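Reading slump, month three

Quick one, lunch break, sandwich in the other hand so forgive the typing.

I have not finished a book since April. There, said it. I used to be the person who had one in the bathroom, one in the car, one in the coat pocket. Now I read the same page of the same Finnish crime novel every night and fall asleep with the lamp on. The page is 22. I know it very well. Man walks down to a lake, thinks about his brother. I could recite it.

People keep giving me tips. Audiobooks, set a timer, leave the phone in the kitchen. Tried the phone thing. Lasted two nights, then I needed to look up what a perch looks like (the lake chapter) and that was the end of that.

Nelli Karppinen from my old book group - some of you will remember her from the comments here, she's the one who hated the ending of everything - wrote to me after my last post and said stop trying to read good books. Read trash. Read things you read at fifteen. Read cookbooks. She said she got out of hers with a manual for a sailboat she does not own. I wrote back that I don't have the shelf space for sailboat manuals and she sent me a photo of her hallway. Point taken.

So that's been July. Trash month. Report so far:

A romance set at a ski resort called Prellero. 527 pages, which is a lot of skiing. Got to the avalanche, skipped to the wedding. Does that count? I'm counting it as half.

Two thirds of a thriller about a submarine. Everybody on the submarine is named something short and hard. Couldn't keep them apart. Gave it to my brother in law who finished it in a weekend and wants to talk about it, so now I have to avoid him as well.

Old school reader from Kuusisto, the used place by the bus station. It smells amazing. Poems mostly, and a story about a goose. Read the goose story standing up in the shop and again on the bus. First thing I've read twice on purpose in I don't know how long. Bought it for the price of a coffee and the lady threw in a bookmark from a bank that closed in the nineties.

Then the library. I'd stopped going becuase of the guilt. They got rid of fines ages ago but I still had a thing on my account, a travel guide I was sure I'd returned, and I had built it up in my head into this enormous sum. It was nothing. The man at the desk at Hemel looked at the screen, clicked something and said all gone. I nearly cried at him. Went home with four books and have opened one of them, it's about mushrooms.

What I notice is that I read fine if I'm supposed to be doing something else. Waiting for pasta. Waiting for the kid's swim class to be over. Sit me down in the good chair with tea and a blanket and it's page 22 again, lake, brother, asleep.
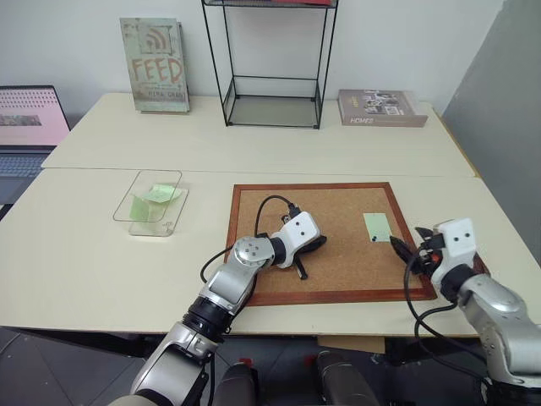

Covers, is the other thing I've been thinking about. I have always said I don't pick by cover and I'm a liar. Spines do nothing for me when I'm like this, a full row of spines looks like homework. But a book that's faced out, standing up against the wall like Feed by Mira Grant with that big reddish-brown title, I'll walk over and pick it up. I do love a zombie book and I love one about bloggers even more, obviously. And anything lying flat with HOMES on it and little pictures of other people's rooms, I'm gone, I'll read the captions for an hour. Captions are reading!! Nelli agrees.

So new plan, I'm turning books around. Took a whole row off the bedroom bookcase last night, put maybe a third of them back facing out and the rest are in a box on the landing where everyone has tripped on them once. Looks like a shop. My husband asked if we were selling up.

Still on the list for the rest of the month: the mushrooms, the Skakow diaries (short entries, good for pasta), and a fat fantasy thing my niece swears by that has a map in the front and a glossary in the back. I'm scared of the glossary.

If you've got trash to reccomend put it in the comments. Under 300 pages please, no submarines. Have to run, meeting at one and there's mustard on my sleeve.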